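Employee Suggestion Schemes in a Mid-Sized Company
Project report, Business Administration, Burkgate College
Submitted by Hidreza Group B, supervised by Hamidreza Mahmoudi
11/3/23

1. Introduction

Many companies ask their employees for ideas. Fewer of them can say what happens to an idea once it has been handed in. Our project looked at the suggestion scheme at Honeck, a maker of fittings and valves with a plant and an office in Arnbridge. The scheme was started in 2000 and has been changed several times, most recently when the company moved from paper cards to an online form.

We wanted to find out who uses the scheme, how long people wait for an answer, and whether the wait has an effect on how willing they are to take part again. The question of whether individual ideas saved money was left out. Honeck keeps those figures in a separate system that we did not have access to.

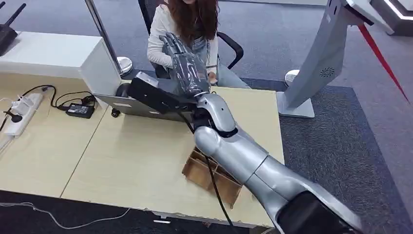
2. Method

We used two sources. The first was the log of the online form, which Honeck gave us with the names removed. It covers 55 suggestions. The second was a questionnaire that we wrote in September and sent to employees in production, shipping and the office. We received 57 completed questionnaires. One of our questions (number six, on rewards) was worded badly and several people read it as a question about pay, so we do not report the answers.

We also held short interviews with two supervisors and with the employee who runs the scheme. She does this next to her regular job in quality assurance. The interviews were not recorded. Two of us took notes and compared them afterwards – where the notes did not agree, we dropped the statement.

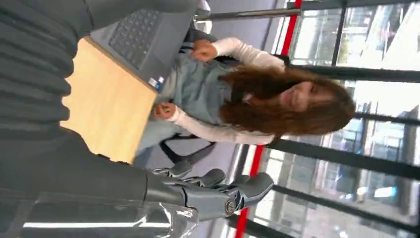

3. Results

3.1 Who takes part

Most suggestions in the log came from production. Shipping handed in very few, although the department has its own terminal for the form. In the questionnaire, people in shipping said that they usually take an idea straight to their supervisor. Some of these ideas are carried out within days and never show up in the log. This means that the log gives too low a number for the department, and we cannot say by how much.

3.2 Waiting time

The scheme rules promise a first reply within two weeks. In the log, 22 suggestions got their first reply within that time. The others waited longer. The most common cause given in the interviews was that an idea touched more than one department and each one expected the other to answer.

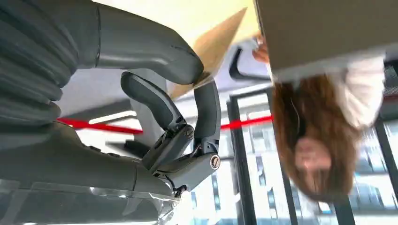
3.3 What the suggestions are about

The log has a field for the topic, but it is often left blank, so we sorted the entries ourselves into safety, tools, layout, paperwork and other. Tools and layout were the largest groups. These entries tend to be short and specific: move a shelf, change a handle, put the label on the other side. They also depend a lot on where the writer works. The young woman on the far side of the robot arm has a different view of its two curved fingers than somebody standing behind the arm would, and a suggestion from where she is would probably be a different one. Reviewers at Honeck mostly read the entries at their desks. Both supervisors told us that they had turned down an idea on paper and then changed their minds after seeing the workplace.

3.4 Willingness to take part again

Employees who had received a clear no were nearly as willing to hand in another idea as those who had received a yes. The people least willing were those who had heard nothing. Several of them wrote in the comment field that they did not know whether their form had been sent at all,

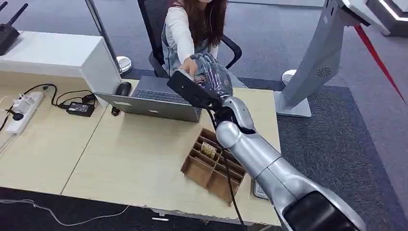

and one had sent the same idea three times. The form shows no confirmation after the send button is pressed. This was the only technical complaint that came up in all departments.

4. Discussion

Raudsepp, the text we used in class, treats rewards as the main reason people take part in such schemes. Our answers point more toward feedback. However, our group was small, people chose for themselves whether to fill in the questionnaire, and those who are unhappy with a scheme may be more likely to answer.

5. Recommendations

Send an automatic confirmation with a reference number.
Name one person per suggestion who must reply, even when several departments are involved.
Visit the workplace before turning down any idea about tools or layout.
Let supervisors enter spoken ideas into the log in the employee's name.

Honeck has told us that the confirmation will be added with the next update of the form. The other points are still being discussed with the works manager.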